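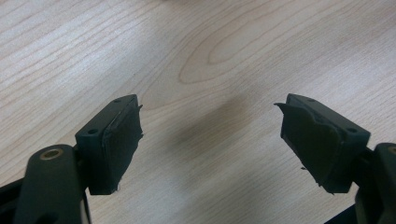 Crude receipts at Undport do not match the ship's figures

Opened: April 7, 2024
Opened by: Abrehet Bogale, import desk, Mondal
Product: Bunus cargo ledger
Priority: High
Status: Closed

Abrehet Bogale
The receipts report for the last crude discharge at Undport is 3,080 barrels lower than the shore tank figure we agreed with the inspector. The bill of lading and the ship's arrival figure are both close to the shore figure, so I think the report is wrong. I have run it again and got the same result. The customs entry has to go in with the correct volume, and I can't release it like this.

Osaze Ekwueme, support
Thanks. Please send the tank gauging file as it came from the terminal, before anyone opened it in a spreadsheet. Also let me know if the parcel went to one tank or was split.

Abrehet Bogale
File attached. One parcel, split over 2 tanks. Earlier cargoes this year look fine to me, but I have only checked the totals.
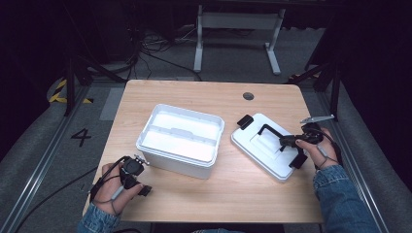
White storage bin with its lid beside it

Osaze Ekwueme, support
The gross volumes in the ledger match your file. The gap only shows up in the net standard volume, after the temperature correction. Both tanks have a temperature of 79 in the file with no unit next to it. The ledger has stored that as Celsius. Crude at 79 Celsius would be very hot for that terminal, so it should be Fahrenheit. Can someone at Undport confirm?

Kheri Langat, Undport terminal
Confirmed, Fahrenheit. We changed over to the Doston gauging system and the new export leaves out the unit column. The old one always had it.

Osaze Ekwueme, support
That explains it. When the unit is missing, the import falls back to the site default, and the site default for Undport is Celsius. It was never used while the column was there.

Steps for now:
1. Change the Undport site default to Fahrenheit.
2. Void both tank lines for this cargo. Do not edit them — edited lines keep the old correction factor.
3. Load the same file again and run the receipts report.

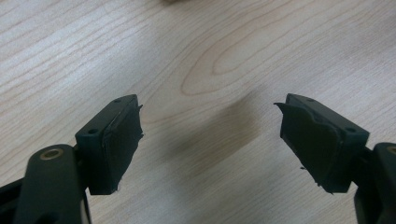

Dark green gripper fingers over the light wood tabletop

Abrehet Bogale
Done. The net volume now agrees with the shore figure. Customs entry released.

Bontu Endale, support
I checked the rest of the Undport history. There are 2,014 tank lines and the only ones loaded without a unit are the ones from this cargo. No other reports need to be issued again.

Tsegereda Mekonnen, product
From the July release the import will stop with an error if the temperature unit is missing. Kheri, please ask Doston to put the column back in the export as well.

Kheri Langat, Undport terminal
Request sent to them.

Osaze Ekwueme, support
Closing. Reopen if the next discharge file shows the same gap.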